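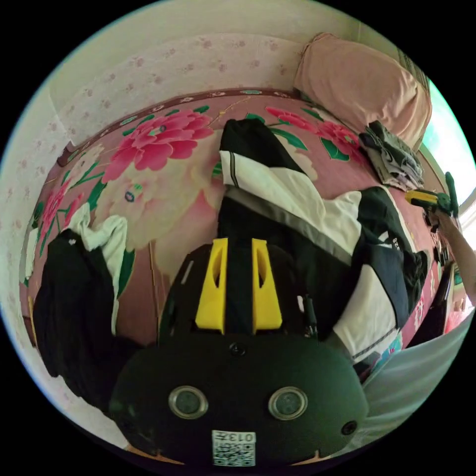 Community > Health & Medicine > Genetics > Family history and testing

My sister's genetic report says "variant of uncertain significance" - should I be tested too?

mapleporch
Hello everyone, and thank you in advance for reading, I know I tend to go on a bit. My sister has had trouble with her lungs for years, and last spring her doctor finally sent her for one of those gene panels. The lab was Demier, if that means anything to anyone. The report came back in September and most of it was negative, but there was one line that said "variant of uncertain significance" in a gene I had never heard of. Her doctor said not to worry about it and moved on to her inhalers. Well, I do worry! I'm 12 years younger than she is and have only the mildest wheeze when the pollen is bad. Should I be asking for the same test? And does "uncertain" mean they think it's bad and don't want to say so? I have two kids, so it's on my mind more than it might be otherwise.

Verkoro
Hi mapleporch, and welcome. I worked as a genetic counselor for a good many years before I retired, so let me see if I can help a little, with the usual note that I haven't seen the report.

Uncertain really does mean uncertain. Every one of us carries spelling differences in our genes, and most of them do nothing at all. When a lab finds one that hasn't been seen often enough to sort into "harmless" or "harmful," it goes in the middle pile. They aren't hiding anything from your sister. Over time a lot of these get moved, and far more of them go to the harmless side than the other way.

For that reason, relatives usually aren't tested for an uncertain variant just to see who has it. Suppose you had the test and you carried it too - your doctor still couldn't tell you what to do differently. The exception is when the lab or a genetics clinic is trying to work out whether the variant travels with the illness in a family. Then they may ask for samples from several relatives, and sometimes there's no charge. Your sister could ask whether that's being offered.

Two things I would do in your shoes. Get a copy of the full report, all the pages, and keep it somewhere you'll find it. And ask your sister to check back with the clinic every couple of years, as not every lab sends word when a result is reclassified. As for your own wheeze, please bring it up at your next checkup. A plain breathing test will tell you more about your lungs today than the gene panel would.

tuckerbend7
Had one of these too. Mine got changed to "likely benign" after 7 years. I only found out when I called about something else. So yes, call them.

Vusov
I agree with most of what's been said, but I'd add that ordinary asthma isn't usually down to one gene anyway. There are lots of small ones plus where you live, smoke, dust, colds when you were little and so on. Panels like your sister's are looking for the rarer single-gene conditions. If the doctor suspected one of those, it would be good to know which - it might change the advice for you and the kids. Also check what your insurance covers before you get anything done! I was billed $329 for a test I'd been told was free, and it took me months of phone calls to get it straightened out.

Related discussions
Can a gene test explain adult-onset asthma?
How do I ask a lab to take another look at an old result?
Roussel family history form - which relatives do I list?
Carrier or affected, what is the difference?

Contact us | Community rules | Copyright Community Help Pages | Back to top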